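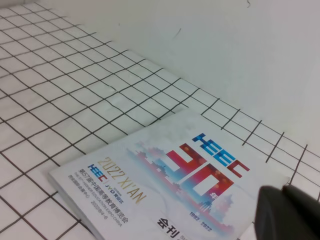 ¡Hola! Soy Ishbel Pringle, del equipo de manipulación de Dresent, y busco gente para teleoperar un brazo robótico en otoño. No hace falta saber de robots. Si se te dan bien las manualidades, los videojuegos o doblar sábanas bajeras, probablemente aprendas más rápido que yo (tardé una semana en dejar de tirar cosas al suelo).

El trabajo va así: te sientas ante los mandos, mueves la pinza y repites tareas cortas con objetos planos — folletos, catálogos, revistas, libretas. Cogerlos por un borde, girarlos, deslizarlos hasta otro punto de la cuadrícula. Cada intento queda grabado y sirve de ejemplo para Kandpal, nuestro modelo de agarre. Llevamos 2986 ejemplos guardados, de los que 1104 son de papel y cartulina, y lo fino se le sigue atragantando. Una caja la coge casi cualquiera, ¡pero prueba con un catálogo que resbala!

Los intentos fallidos también nos valen, así que nada de agobios. Solo te pedimos que los marques como fallo y no los repitas a escondidas para que queden bonitos.

Hay 13 plazas. Son turnos de tres horas, de mañana o de tarde, con dos descansos, y puedes hacer dos o tres por semana. Empezamos en octubre y pagamos las sesiones de formación igual que las demás. Las tarifas te las mando con la hoja de condiciones, antes de que decidas nada.

Necesitas ser mayor de edad, ver bien de cerca (con gafas, perfecto) y poder venir al taller de Zolness, sala 1265. En remoto no puede ser, lo siento. Si eres zurdo o zurda, escríbeme sí o sí, que casi todo lo que tenemos es de diestros y se nota en los movimientos.

La prueba dura media hora y la lleva Sugeng Rahman, que tiene una paciencia infinita. Para apuntarte, rellena el formulario de esta página y cuéntame en dos líneas qué horario te viene bien — sin currículum, de verdad. Las respuestas las leo yo, y el plazo se cierra el viernes a las seis de la tarde.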